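From: Valentin Wallner
To: Clarden shop list
Subject: Re: [clarden] sim before we bolt the arm down?

Rupert Plattner wrote:
> I still have the base plate clamped to the end of the bench and would
> like to drill it in September. Before I do, can you show me what the
> wrist view looks like in sim with the carton? I am worried that the
> gripper body hides too much. Also, are we keeping the Haslinger
> fingers or printing new ones?

Rupert,

The sim runs on the shop computer now. I put in the wood table, the carton and the white tray, and mounted the camera behind the fingers the way you drew it. I made the carton from plain blocks with a green band, so don't expect a nice model. The file is in the Trenolano folder under wrist_view, and it takes 4 minutes to load on that machine.

Renders from the wrist camera, so you can judge the view yourself:

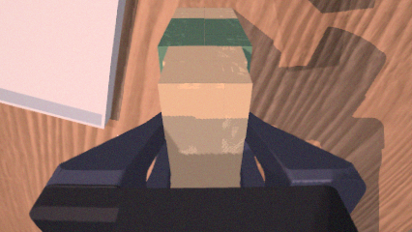
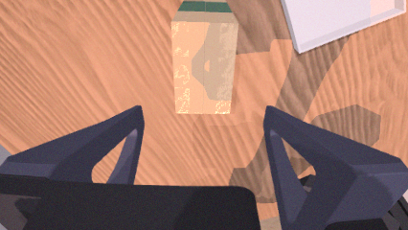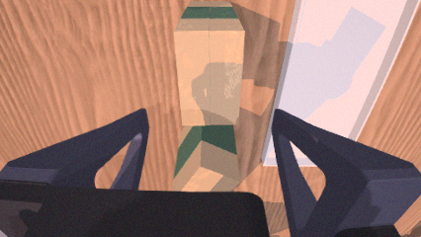 Same camera, with the tray behind the carton:

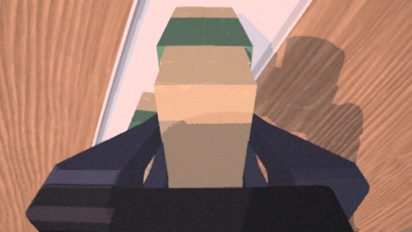
On your first question, I would leave the camera where it is. The gripper body does take up the bottom of the view, and once the fingers are around the carton you lose its base. I tried moving the mount back 111 mm and got a better view of the base, but then the bracket hit the forearm when the wrist turned. The short bracket clears it. If we need to see the base we can add a second camera on the shelf – I have one in a drawer.

Shadows bother me more. I only have one light in the sim, and the arm throws a hard shadow over whatever it is working on. The detector I trained on the first 100 renders kept taking the shadow edge for the side of the carton. I'm going to move the light around between runs and see if that helps. The shop lamp over the bench will do something similar, so please don't take it down yet.

Fingers: keep the Haslinger ones for now. The open cutouts let them flex a little and I don't want to change the shape while I'm still tuning the grip. The Proltier servo is set low enough that it should not crush a real carton, but we need to test that with a full one. Bring two.

You can drill the plate. Measure 176 mm from the front edge of the bench to the center of the base, and check it against the sim file before you start, as I changed it once already.

Valentin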